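Grurkero Soft Goods Cell
Setup and care page

Overview | What's in the crate | Setup and care | Spare parts | Returns

The Grurkero is a benchtop gripper cell for people who handle cloth all day: zippers, cuffs, linings, anything that folds when you'd like it to stay flat. Most of the calls we get in the first month are about fingertips and cables, so we've gathered our usual advice on one page. Please read it through once with a cup of coffee before you reach for the hex keys — it really does save an afternoon.
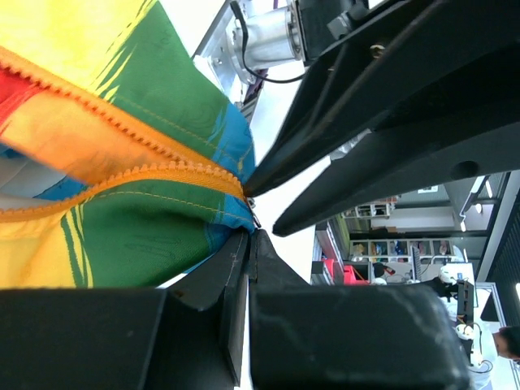 Words and pictures: the Grurkero bench team at Promport
Setup and care notes, November edition

Start with the fingertips. They do nearly all the work on a zipper, and they're the first thing to go when picks get sloppy. The tips should come together squarely, and a narrow tip should be able to press right where the teeth meet without riding up onto the tape. Close the gripper slowly on a strip of scrap cotton and tug. If the cotton slides out on one side only, loosen that finger a quarter turn, let it settle, and tighten it again. Scuffs on the blocky lower jaw are fine. We have one on our own bench that looks as though it's been dragged behind a truck, and it holds a hem beautifully. A burr on a tip is another matter, as it will snag a lining sooner or later, so run a fingernail along both edges every Friday and change the tip if you feel anything catch.

Next, the motor cable. Leave it a generous loop behind the upper finger, enough that it never goes tight when the wrist is turned all the way over. Folks like to tie it down neatly (we understand, we like a tidy bench too!) and then wonder why the connector works loose.

The bracket bolts want checking after the first 400 cycles and then every 2000 or so after that. Snug is plenty. The cell's Plandix software keeps the cycle count on its home page, so there's no need for a logbook unless you enjoy one.
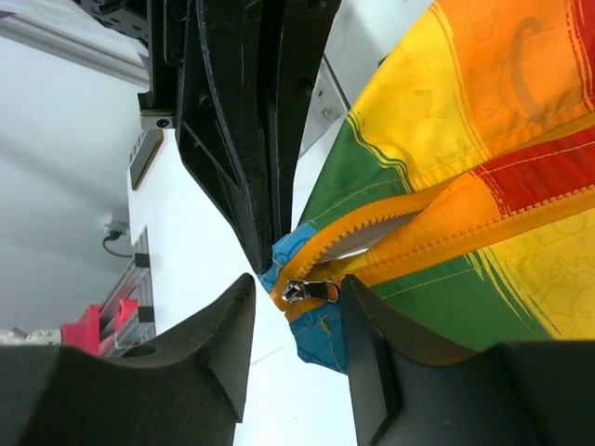
Thick seams deserve a little patience. Where two panels and a zipper tape all come together, the cloth bunches into a hard crease, and a grip setting that was lovely on a single layer may let it creep. Raise the force one step at a time, and give each step 10 closes before you judge it. If you're still slipping at the top step, swap to the Barros long tips, part 113, which seat in the same screw holes and need no recalibration beyond the usual homing run.

For cleaning, switch the cell off and use a dry brush first. Lint gathers in the ribs of the housing and in the screw recesses. Follow with a barely damp cloth on the fingers, and keep solvents well away from the molded parts.

Spare tips ship from Promport in pairs. Please replace both together, and send us the old ones if you have a minute — we like to see how they wear.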